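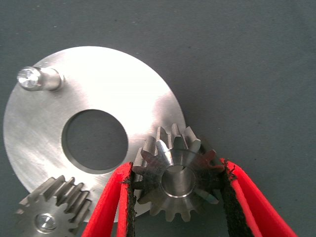

Un disque de métal percé, son ergot et des pignons, sur le tissu gris-vert de l'établi.

Quand on pousse la porte de l'atelier de Rosario Donati, il faut d'abord trouver où poser son manteau. La chaise est prise par un carton, le tabouret par une pile de catalogues, et le maître des lieux finit par vous débarrasser lui-même, en s'excusant trois fois, avant de repartir vers la cafetière. Nous étions en octobre, il était à peine neuf heures, et il avait déjà mis en ordre une bonne partie de ce qu'il appelle « la famille » : des disques, des axes, des roues dentées de toutes les tailles, récupérés au fil des ans.

« Je ne jette pas un engrenage, dit-il en remplissant les tasses. Une vis, à la rigueur, et encore, ça me coûte. Mais une roue dentée, quelqu'un l'a calculée, quelqu'un l'a taillée, et on voudrait la mettre à la benne parce que sa voisine a perdu une dent ? » Il a appris le métier chez Druvance, où l'on réparait des réducteurs pour les moulins et les scieries de la vallée, et il en a gardé l'habitude de travailler sur du tissu. « Sur du métal nu, la petite pièce file, elle roule, vous l'entendez tomber et vous passez votre matinée à quatre pattes. Sur le tissu, elle reste où on la pose. Et puis c'est plus doux pour les arêtes. »

Les plateaux ronds ont sa préférence. Il aime les traces circulaires laissées par l'usinage, qu'il compare volontiers aux sillons d'un disque – son père vendait des électrophones, il y revient souvent – et il peut parler longuement du petit chanfrein qui borde un trou. « Regardez comme il prend la lumière. Un trou sans chanfrein, ça coupe les doigts et l'axe entre de travers. C'est un rien, ce petit bord, mais on voit tout de suite si celui qui a fait la pièce pensait à celui qui la monterait. »

Et l'ergot, alors, cette tige courte qui dépasse du plateau ? Il sourit, il attendait la question. « On me la pose à chaque visite ! Avec un épaulement au pied, en général, pour que ce qu'on enfile dessus s'arrête à la bonne hauteur. Les enfants comprennent plus vite que les adultes : ils prennent un pignon, ils essaient. »

Car les enfants viennent, et beaucoup. Avec son ami Renzo Bortolotti, ancien professeur de dessin technique, Rosario prête des caisses de pièces aux collèges des environs. Il y en a 48 en circulation, chacune avec son inventaire, son chiffon et une fiche dessinée à la main. « Renzo dessine, moi je graisse, résume-t-il. Enfin, je graisse peu, les parents se plaignent pour les manches. »

Le classement, lui, donne lieu à des disputes qui durent depuis des années. Renzo voudrait ranger par nombre de dents, Rosario range par machine d'origine. Les pièces Wulteck sont ensemble, celles de chez Amero aussi, même quand elles n'ont rien à faire dans le même tiroir. « Si elles ont tourné ensemble, elles restent ensemble. C'est sentimental, je le sais bien, et Renzo me le répète assez. »

Avant de nous laisser partir, il a tenu à nous montrer encore un tiroir, puis un autre, et le café a refroidi. La prochaine caisse est promise au collège pour la rentrée de novembre, il lui manque un pignon conique et Rosario est certain d'en avoir un quelque part.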